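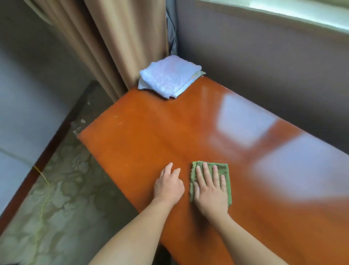
Ticket 527
Subject: Table wiping demos, arm ignores far corner, presses like it's kneading bread
Site: Masthorpe
Product: Dokia teaching kit, head camera plus single arm, software branch Ulo
Status: Closed (with one thing parked)
Priority: Normal, despite my having ticked Urgent

Opened by Masthorpe workshop

We are teaching the arm to wipe a polished table with a folded microfibre cloth. Method so far: a person wears the head camera and wipes by hand, and we also drive the arm with the remote handles for the force part. The two lots of recordings get trained together, as per the Gunnlaugsson setup guide, chapter on mixed demonstrations.

We have 300 hand demos and a smaller pile of remote ones. Training finishes without complaint. What comes out the other end does the following:

- wipes the near part of the table nicely
- slows down at the start of the window reflection
- stops, lifts, and goes back to wipe the part it has already wiped
- presses hard enough that the cloth bunches up under the gripper

Expected: wipes the lot, cloth stays flat.

Logs attached. There are no errors in them, which I found insulting.

Support, first reply

Thanks for the logs. A few questions before we start guessing:

1. Was the exposure on the head camera locked or on auto?
2. Do the hand demos cover the whole table, or mostly the part the person can reach without leaning?
3. Where does the free hand go while the other one wipes?
4. Are the force readings from the remote sessions zeroed with the cloth in the gripper or without?

Please also hold off on recording more. People always want to record more.

Masthorpe

We had already recorded more. It is in a folder called "more".

1. Auto.
2. I would have said the whole table. Having now watched a great many of them at double speed, I would like to withdraw that. Most strokes stop well short of the curtain end. The person wiping has ordinary human arms and a chair they are fond of.
3. On the table, usually. It keeps the wiper steady.
4. Without. Is that wrong? It sounds wrong now that I've typed it.

Support

It is wrong, but it's the cheap kind of wrong. Do number 4 first and tell us what changes.

Steps:
Put the folded cloth in the gripper, thick side down.
Hold the arm clear of the table.
Run the force zero from the handle menu and wait for the tone.
Touch down on the table and check that the reading climbs from nothing.
Repeat whenever you refold or swap the cloth.

Then lock the exposure. Set it while looking at the reflection, with the blind or curtain however you normally have it. The dark side of the table will look gloomy in the recordings. That is fine. The model doesn't mind gloomy, but it does mind a table that changes colour every time somebody nods.

Masthorpe

Zeroed with cloth. Pressing is much better. It now wipes like a person who has been asked to wipe the table, where before it was wiping like a person who has been asked twice.

Exposure locked. Retrained on what we had plus a short batch with the new setting. Still stops at the reflection, though it hesitates less. It reaches the bright part, appears to have a think, and returns to the near edge.

I tried the obvious thing and closed the curtain. With the glare gone it went a hand's width further and then stopped at a different place for, I assume, a different reason.

Support

That's useful. Two problems were sitting on top of each other. The glare was one. The other is your answer to question 2: the model hasn't seen much wiping at the far end, so it does what your demonstrator did there, and your demonstrator went home.

Could you send 5 of the hand demos, picked from anywhere in the pile? Not your best ones, please.

Masthorpe

Sent. I picked them with my eyes shut, then checked, then was tempted to pick again, and didn't.

Support

Thank you for resisting. Notes from our side:

The hands and fingers are well in view and the wiping hand tracks cleanly. Bare forearms help, so keep doing that. A baggy cuff hides the wrist and the tracker starts making things up.

In 2 of the clips the tracker swaps left and right when the hands come close together. The resting hand then gets labelled as the wiping hand, and the model learns that a good way to clean a table is to keep perfectly still on it. This may well be your thinking pause.

Suggested fix: keep a clear gap between the hands for the whole stroke, or take the resting hand off the table altogether. If the wiper needs it for balance, plant it and leave it planted. Don't let it wander after the cloth like a dog.

Also run the swap check over the whole set:

Open the session list, choose Review, then Hands, then Flag crossings. It takes a while. Anything flagged can be relabelled by clicking the wrong hand once. You don't need to throw the clips away.

For the far end, please record a fresh batch that STARTS there. Stand up, walk round if need be, and make the first stroke at the curtain end. If every demo begins at the near edge, the model treats the near edge as home and scuttles back to it whenever it's unsure.

Masthorpe

Ran Flag crossings overnight. It flagged a humbling number. Relabelled the lot this morning with tea.

One question before we record. We keep the spare towel folded at the far end, up against the curtain. Should it stay? I had been thinking of it as part of the furniture. It occurs to me the arm may be thinking of it as the end of the table.

Support

Good question, and probably yes, it is. If there will be a towel there in real use, leave it, but move it between demos and wipe up to it and alongside it. If there won't be, take it away for half the batch at least. A thing that never moves in the recordings might as well be a wall.

Masthorpe

There will always be a towel. This is that sort of place. We'll move it about.

Masthorpe, later

Results with the new batch, towel in various spots, exposure locked, hands kept apart, force zeroed with the cloth in:

Curtain open, midday: wiped through the reflection without stopping. Missed a strip next to the towel.
Curtain open, late afternoon: same, smaller strip.
Curtain closed: full table.
Towel removed: full table, then one extra stroke over the place where the towel normally lives. I felt for it, a bit.

Cloth stayed flat in all of them. The rounded front edge is still a weak spot. The arm runs off it by a finger's width, the cloth droops over, and on the way back it catches and folds under. A person does this too, but a person notices.

Support

The strip by the towel should shrink with more towel positions. Aim for ones where the towel is at an angle, as people square it up without meaning to.

The front edge is a known limit on Ulo. The force reading drops when half the cloth is hanging in the air and the arm takes that as "press harder". You can work round it with the remote handles: record a few strokes that stop just short of the curve, and a few that go over it and lift before coming back. Tag them "edge". The next build treats tagged edges separately. We don't have a date for it that we'd like to be quoted on.

Masthorpe

Recorded edge strokes with the handles. It is much harder than doing it by hand -- you have no feel for where the curve begins, and you find yourself leaning in your chair as though that would help. First few were dreadful. Kept those in a separate folder, called "less".

Cloth now catches occasionally and not every time. We can live with it until the build.

Could the setup guide say, somewhere near the front, to zero the force with the cloth in the gripper? I've since found it in a footnote to the section on sponges. We don't have a sponge.

Support

Passed to whoever owns the guide. Agreed on the footnote.

Settings to keep, for anyone who inherits this:

Exposure: locked, set on the bright part of the table
Force zero: cloth fitted, arm clear, repeat on every refold
Hands: gap between them at all times, resting hand planted or off the table
Sleeves: up
Start points: mixed, with plenty from the far end
Towel: moved between demos, not always square
Edge strokes: remote handles only, tagged

Closing this one. Front edge moved to the Ulo list. Reopen if the pause at the reflection comes back.

Masthorpe

Fine to close. Please leave the priority as it is, I've calmed down.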